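13/07/2018

**1/** Finished the Ashworth canal path this morning, end to end. 184 miles over 14 days of walking, split between June and now. Notes for anyone planning it.

**2/** The Puketti section is the slow one. The towpath is closed past the second lock and the detour goes up through the village. Fill your bottles there. The next tap is at Riltenmont.

**3/** I carried too much food. The shops are closer together than the old guidebook says, and most of them open by eight.

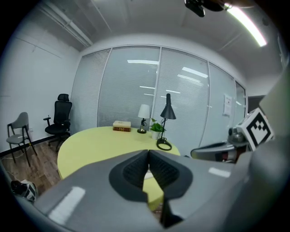

**4/** Shoes: trail runners were fine. I changed socks at lunch every day and got one blister, on the last hill.

**5/** Campsites at the north end fill up early. I got turned away from two and ended up paying for a room over a pub. Total spend for the room nights was more than I'd planned.

**6/** Darren Ackroyd asked about the bus back. It leaves from the church, 3 times a day, and the driver only takes cash.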